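Ticket 2568 — Gondik scan import stops at 36 percent
Status: Solved
Opened by: Nelu Hodoroagă, Pringle Dental Laboratory
Handled by: Sebastião Assunção, Hellance support

Nelu Hodoroagă, 09:12
Good morning. Since the update in June we cannot import full arch scans from one of our clinics. The progress bar goes to 36 percent and stays there, then Gondik shows "Error 1533: bite record not readable". Single crowns from the same clinic are imported well. I have already restarted the computer and installed Gondik again, with the same result. We have a night guard and a long bridge waiting, so I would be thankful for a quick answer.

Sebastião Assunção, 09:40
Hello Nelu, thank you for the clear message. Error 1533 means that the program finds the upper and lower jaw but cannot read the file which joins them. Could you please tell me which scanner the clinic uses, and if the bite was taken on both sides?

Nelu Hodoroagă, 10:05
They use Kakell. The dentist confirmed by telephone that the bite was taken left and right. I opened the export folder and I see 2 bite files with the same name, only one is in capital letters. 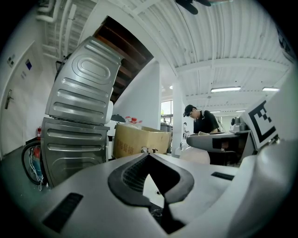 I tried to delete the one in capital letters and import again. Now the bar goes to the end, but the models are standing too far apart, and the back teeth do not touch at all. On the printed model it would be useless for us.

Sebastião Assunção, 10:31
Please put the deleted file back — it holds the right side. The new version of Gondik does not see a difference between capital and small letters, so it reads one side over the other. Rename it so that it ends with "_R", and the other one with "_L". Then choose Import, Bite, Both sides.

Nelu Hodoroagă, 11:18
I did it in this way and the case is open. The contacts on the molars agree with the paper marks in the photos of the dentist. Must I rename the files each time?

Sebastião Assunção, 11:26
For now yes, I am sorry. I have passed it to the developers and linked your ticket, so you will receive a message when the correction is ready.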